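Impi Vainio laughs when I ask about the bottle, then goes quiet for a bit, the way people do when a thing was funny and also could have hurt somebody. "It was the left finger," she says. "It just let go! Forty good grabs and then, on the next one, a lapful of glass and coffee."

A worn spring was to blame, and she is quick to say she had heard it clicking for days and kept right on working.

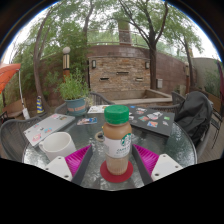 Open fingers on either side of a Starbucks bottle, out on the patio.

Her partner at Skorkider, Carter Caron, now checks both fingers every morning before anyone picks the tool up (he has a little flashlight for it, and he hums). "I'd rather lose 8 minutes than have Impi bleeding on the patio," he told me, pouring us more tea.

The new springs came in on 14th January, and she says the clicking has stopped.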